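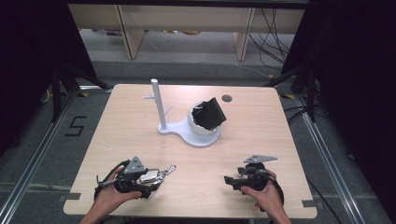
Cable slack rules for handheld grippers, what do you all enforce?

darnow_tech
We're at 3,360 episodes on the key hanging task and I finally wrote our rules down. Keys start in the left gripper, and the cable loop can't touch the tabletop. Drag it once and the take gets tossed. Too strict?

wokia77
Way too strict! We let the cable touch as long as it doesn't move the stand. You're throwing out good data.

darnow_tech
Roughly 300 tossed so far — hurts, yeah. But a cable sliding around changes how the wrist moves.

martensfan
I'm with darnow on this one. I'd also strap the cable down in 2 spots before the shift starts, and check again after lunch.

wokia77
Straps sure, fine. Still not tossing takes over a little contact, I just tag them.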